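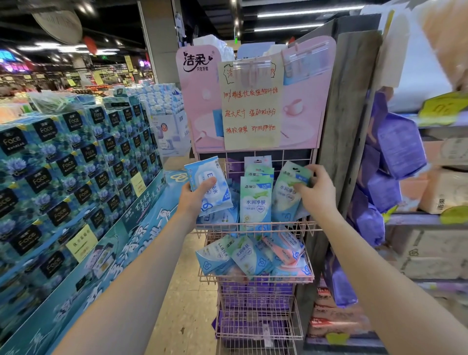 1/ Shelf-picking trial, budget notes
Wet wipes are the worst item on our list for a gripper. Soft packs, shiny film, heaped in wire baskets. A person takes one in each hand and moves on. We have to price a machine for the same job.

2/ Grippers
Two quotes in. Kinoshita two-finger: 2,955 per arm, fingertips included. Ellier suction head is cheaper to buy but needs a compressor and a hose run. Suction also dislikes crinkled film. Leaning Kinoshita.

3/ Consumables
Fingertip pads are 639 for the year at the wear rate Aminu Edet measured on the bench. Last year's plan had no line for pads at all.

4/ Baskets
Packs of 10 and packs of 30 differ in size and stiffness. Budget for both. Testing only on the small ones will flatter the numbers.

5/ Lead time
Bristside say 8 weeks from order. Add around 7 days for customs. Order in March or lose the summer slot at Fokalthorpe.

6/ Still open: spare wrist camera, yes or no. Blandine Roussel wants one on the shelf. I would put the money into a second set of fingers. Quotes for either welcome, ex VAT please.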